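*Updated in August. The jaw spacing in step 3 changed, so check it if you built from the older version.*

# Setting up a wrist camera for tabletop picking

This page covers mounting a small USB camera on the wrist of a desktop arm, focusing it, and getting from a pixel in the picture to a position on the table. The arm I use is one Jolien Van der Linden and I put together in the shared workshop on Grelier Street. The steps should carry over to any small arm with a parallel two-finger gripper.

It takes an evening if the mount is already printed. Printing takes longer than everything else put together.

## What you need

- A small USB camera board with a lens you can turn by hand
- The printed mount (two parts, bracket and clamp)
- 2 M3 bolts with lock nuts for the clamp
- 8 M2 screws, four for the camera board and four for the cable guide
- A USB cable long enough to reach the base with the arm fully stretched
- Removable thread locker
- A printed checkerboard glued to something flat
- A ruler marked in millimeters

Buy the cable longer than you think. Ours was measured with the arm folded, and it pulled out of the socket the first time the arm reached across the table.

## 1. Print the mount

We printed both parts on the workshop's Ender in PETG, with 0.2 mm layers and four walls. PLA worked for a while, but the bracket sits right above the wrist servo and it started to droop after a long session. Print the bracket on its side. If you print it standing up, the layers run across the thin neck and it will snap there.

Clean out the screw holes with a drill bit held in your fingers. A power drill tends to grab and split the boss.

## 2. Fit the camera

1. Turn off the power to the arm and fold it so the wrist is at a comfortable height.
2. Screw the camera board to the bracket. Snug is enough.
3. Slide the clamp over the wrist housing, behind the gripper servo.
4. Push the bracket up against the stop and tighten the M3 bolts a little at a time, switching sides.
5. Run the cable through the guide and leave a loop at each joint.

Move every joint by hand through its full range before you turn the power back on. Watch the loop at the elbow. It's the one that catches.

## 3. Aim it

Tilt the camera until both fingertips show at the edge of the picture, then lock the tilt screw. You want the fingertips visible at all times, but they shouldn't take up the middle, which you need for the parts you're trying to pick.

On our build the tilt ended up at 46 degrees from the wrist axis. Yours will differ if your fingers are longer. Mark the angle on the bracket with a paint pen so you can get back to it after a crash.

If you built from the old files, the jaw stops were set wide. The current stops let the fingers close further, which leaves more of the picture clear when the gripper isn't holding anything.

## 4. Focus

Put something with printed detail on the table and lower the arm to the height you normally approach from. Turn the lens until the print is sharp. Don't focus at the height where you grip, or everything will be soft while the arm is still deciding where to go.

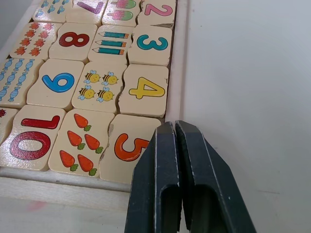

Focus is a compromise on a camera this small, and the main thing is to judge it on the parts you care about. Look at fine detail at several distances and ignore the fingertips, which are much closer to the lens than the work. A tray of number puzzle tiles is a good target for this, with the four bees and the five carrots nearer the camera and the 2 up in the back row. Check something small like the stripes on the bees first, then the edges of a big numeral farther away. If the near tiles are crisp and the far row is mush, back the lens off by a hair and look again. Put a dot of removable thread locker on the lens barrel once you're happy with it.

Turn off autofocus and auto exposure in the driver too. Both will change settings partway through a move, and the calibration in the next step assumes the lens stays put.

## 5. Calibrate the lens

Tape the checkerboard flat to the table. Take a set of pictures from different heights and angles, making sure the board reaches into all the corners of the picture in at least a few of them. Then run the calibration script in your vision library of choice. We use OpenCV.

Look at the reprojection error when it finishes. Under half a pixel is fine for picking up puzzle tiles and blocks. If it's over 1, throw out the blurry pictures and run it again. If it still won't come down, the board is probably bowed.

Save the result under a name that includes the lens setting. Evdokia Zacharopoulos keeps ours in the Wendeck folder on the workshop computer, next to the arm settings.

## 6. Find the camera's position on the wrist

The arm knows where its wrist is. It doesn't know where the camera is relative to the wrist, so you have to work that out.

1. Leave the checkerboard taped down and don't bump it.
2. Move the arm to a pose where the whole board is visible and let it settle.
3. Save the picture and the joint angles together.
4. Repeat for 15 to 20 poses. Rotate the wrist a lot between them. Poses that only slide sideways don't give the solver enough to work with.
5. Run the hand-eye solver.

Measure from the wrist center to the lens with a ruler and compare. If the solver and the ruler disagree by more than 7 mm, you most likely have a sign flipped or the angles are in degrees where the solver wants radians.

## 7. Test it

Draw a small cross on a piece of paper, tape it to the table, and have the arm point at it from a few different starting poses. Keep the speed low and stop well above the surface.

- **Misses by the same amount every time:** the camera offset is wrong. Redo step 6.
- **Misses by more at the edges of the picture:** lens calibration. Redo step 5 with more corner shots.
- **Misses in a random direction:** something is loose. Check the clamp, then the wrist horn screw.
- **Picture freezes when the elbow moves:** cable.

For parts in a tray, set the work height to the top of the parts. We used the table height at first and the fingers came down too far every time.

Bracket files are in the Nazarenko folder on the shared drive. Use version 8; the earlier ones have the old jaw stops.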